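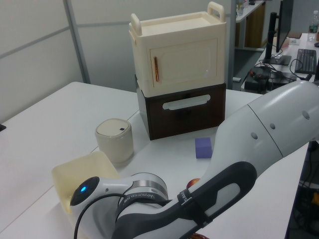
Opening. Subject is the gloss finish on a plastic car body, from bare primer to the final polish, with most of the time going to dust and drying. Paint chemistry only where it changes the order of work. Say early that a body shell and its parts need separate places to dry. A two-tier layout is enough, the same division as in the toy cabinet in the middle of the white tabletop: shell on one level, small parts on the other. In my drying box the shell goes on the lower level. Mirrors, wipers and wing parts go above it, clipped to sticks. Mention that the box must be wiped out before the spray session and left closed until the first part goes in.

Surface before primer. Mold lines on fenders and roof pillars first. Test with a fingernail, then with a lamp held low. Fill sink marks with thin putty and let it shrink before sanding. Panel lines get rescribed now, as primer, color and clear will each take some depth out of them. Wash with dish soap, rinse, air dry. No handling without gloves after the wash.

Primer. Gray under dark colors, white under red and yellow, pink under a bright red if the room asks. Two light coats. Sand only where there is grit. If plastic shows through on an edge, spot prime and stop there. The usual mistake is to keep sanding the whole panel to match the repair.

Color. Room at 70 degrees Fahrenheit. I keep a thermometer at shell height, and the reading there can be different from the one on the wall. First coat is a mist and will look patchy. Second coat closes it. Wet coat last, moving the airbrush past the end of the panel before releasing the trigger. Turn the shell with the handle, keep the wrist straight. Paint loose hoods and spoilers in the same session, at the same angle as they will sit on the car. Metallics show the difference if you do not.

(Pass round the Tetholm test hoods here. They should come back before the decal section.)

Test hoods. All from the same kit, all the same silver. Ask people to find the one sprayed flat on the bench. It reads darker when held upright beside the others. Leave time for this.

Waiting. I set the timer for 1440 minutes between color and decals, a full day. Lacquer may feel dry long before that, but solvent is still leaving the film. Smell test: lift the lid, and if there is any odor, close it again. Enamel takes longer and I do not give a figure for it, as it varies by color and by how heavy the coat was. Fiifi Addo will have questions on enamel; take them at the end.

Decals. Apply over gloss color. Cut away excess carrier film where the design allows it. Warm water, short soak, slide from the paper without lifting. Setting solution underneath, softener on top only where the decal crosses a curve or a vent. Once softener is on, do not touch the decal, even if it wrinkles. It will usually pull down as it dries. Stubborn bubbles: prick with a new blade, one small drop, wait. Clean off dried glue with a damp cotton swab before clear, or it will show as a brown edge.

Clear coat. Main risk is strong lacquer clear attacking the decals. First two passes very light and dry. Give these time before anything wetter. I lost a full set of Civberg side stripes by going wet too soon – the ink crazed in the time it took to set the airbrush down. Keep a spare decal from the same sheet on a painted spoon and clear that first.

Dust. Sources in order of trouble: sleeves, the paper towel, the brush used to remove dust. Wear a smooth jacket. Mist the floor with water before spraying. If a fiber lands in wet clear, leave it. Sand it out after cure. Tweezers make a bigger repair.

Polishing. Start at the finest grade that removes the defect. Wet, with a drop of soap, straight strokes, staying off raised edges. Mask door handles and ridges with thin tape. Then coarse compound, fine compound, finish compound, a separate cloth for each. Mark the cloths. Wash the compound out of the panel lines with a soft toothbrush before it hardens.

Costs slide. The Alhassan build used around 200 parts, and only a small share of them needed the full gloss process. Chassis and interior went flat or semi-gloss, with no polishing. Plan the sessions from that split.

Questions. If short of time, drop the costs slide and keep the test hoods. Next talk in October: window masking on the Ludenano coupe, including the black border on the inside of the glass.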